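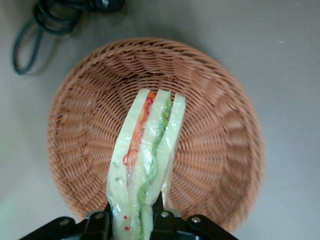 Comment left under the last entry: the sandwich film fogs on the inside no matter what, so why not let the bread cool longer before wrapping?

Mar 11, 2022

Fair point, so cooling time is now its own column. Bread rested 45 minutes on the rack, then filled and wrapped in the Brollitier film. Second batch rested 60 minutes, same film, same filling. Both went into the fridge on the middle shelf. Fog on both after the first check, a bit less on the 60. Crust on the second batch was tougher than I'd like.

Jivik sealer was running hot again. Set to 5, but the seam puckered as if it were on 7. Turned it down to 4 and the seams came out flat. Needs a new strip before we do any more long runs. 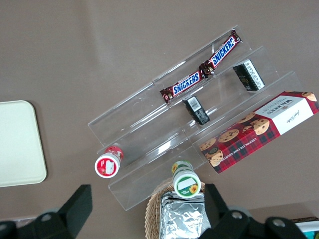
The other film, from Ureo, is thinner and tears at the notch – fine for opening, bad for stacking. Wrapped 13 with it and two split at the corner. I want to try it with a wider overlap before giving up on it. The roll from last September is too brittle to count, so those results are crossed out in the table.

Weights before and after chilling are on the next page. The ones in Bạch paper lost the most, as expected, but the bread still tasted best to me.

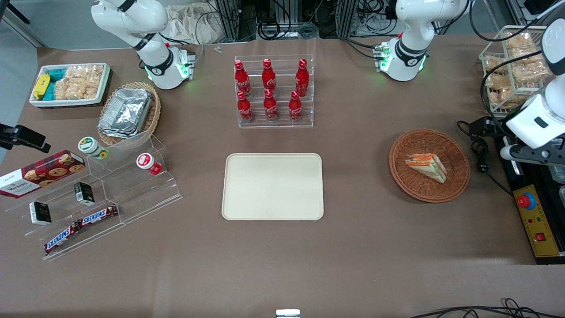 Written in the margin in pencil: paper inside, film outside, has anyone tried both?

Not yet. Will do a small batch that way, 45 minute rest, sealer on 4. Need more paper first, and the scale wants calibrating.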